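Module 3: Stock Records and Reorder Levels
Handout for Thursday group. Tutor: Macarena Salinas

3.1 Terms used in this module

Lead time is the number of working days between placing an order and the goods being ready for issue. It includes checking and shelving. Students often leave these out, and the reorder level is then set too low.

Demand is the quantity issued per working day, averaged over the review period. Returns to store are deducted before the average is taken.

Safety stock is the quantity held to cover late delivery or higher demand than usual. It isn't available for planned work.

3.2 The reorder level

Reorder level = (daily demand x lead time) + safety stock

Take an item with a daily demand of 19 units, a lead time of 3 days and a safety stock of 5 units. Demand over the lead time is 57 units. The reorder level is therefore 62 units. An order is raised when the record shows 62 or fewer, counting both stock on the shelf and stock already on order. 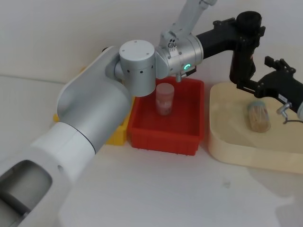 The formula assumes that demand is steady. Where it varies with the season, work out a separate level for each period and note the date of change on the record card. A single yearly average will give too much stock in quiet months and too little in busy ones.

3.3 Units of issue

The unit of purchase and the unit of issue are frequently different. Cable may be bought by the drum and issued by the metre. The record must be kept in the unit of issue, with the conversion written at the head of the card. Mixed units are the most common cause of false balances in the Pirzada exercise (see worksheet B).

Part-used items go back into the balance only if the remaining quantity can be measured. Otherwise they are written off at the time of first issue.
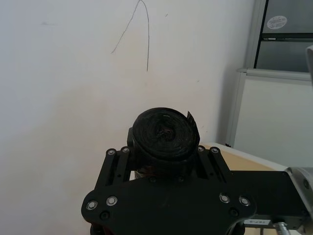

3.4 Checking the record

In a rolling check, a small part of the store is checked each week, so that every line is covered within the year. The Pirzada store has 361 lines. Fast-moving lines are checked more often than slow ones.

When the shelf and the record disagree, look for the following before changing the balance:
issue notes not yet entered
goods received but not shelved
an entry made in the wrong unit
stock held in a second location

Adjustments are entered on a separate line and initialled. Do not overwrite the old figure.

Reading for next session: Mohammadi, course notes, section 4. Bring worksheet B, completed up to question 6.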